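About Tapia Computer Repair

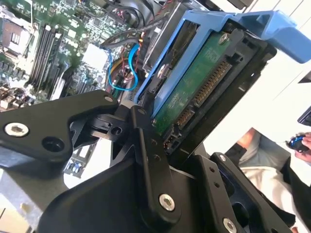

Guadalupe Hinojosa
Owner and Lead Technician

Tapia Computer Repair opened on Orley Street in May, in half of a former shoe store. We now have the whole building and a staff of 13.

Most of our work is desktops and laptops for homes and small offices. We replace drives, power supplies and memory, move files to new machines and set up backups. We also look after 87 computers for the Trendau school district under a yearly contract.

Diagnosis is a flat fee, and it comes off the bill if you go ahead with the repair. We call before ordering any part. If a machine is not worth fixing we will tell you, and you can leave it with us for recycling or take it home.

We do not repair phones or printers - try Galer Office Supply, two doors down. Parking is behind the building, and the back door is open during shop hours.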